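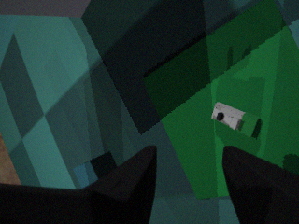 Simulator view from the Okska demo: two dark fingers, one small white piece with a green end.

Tidying tips from an open day

I went to the Okska open day in Trisstead for the free coffee and came home with opinions about my junk drawer. Lorena Troncoso ran the simulator table, where a gripper on a screen goes after small parts and you get to watch it think. Tickets were 15 dollars, parking was 30, and the coffee had been free earlier.

What I've changed in my own workshop:

Leave finger room. Lorena says a gripper wants space on both sides of whatever it's picking up. So do I. My drill bits used to stand shoulder to shoulder like commuters. Now there's a gap a thumb can get into, and I swear less.

Mind your background. A pale part on a strong color is easy to find. I lined my screw tray with green felt left over from a card table. Don't use gray, unless you enjoy patting around for washers.

Open before you reach. Pliers, tongs, kitchen tweezers: get the jaws wider than the thing first, then go in. I have chased an olive around a jar for years doing this backward.

Come in square to the long sides. Small flat pieces spin if you pinch them by the corners. Turn your wrist, or turn the tray.

Practice on junk. Ulises Villalba, at the next table, told me to try any new tool on something I don't care about. I own 344 loose wall anchors, so I'm set until retirement.

Label the lid and the box. Nothing to do with robots. I just lost an afternoon in January to 42 identical jars.

Next open day is at Devmont. Bring your own mug.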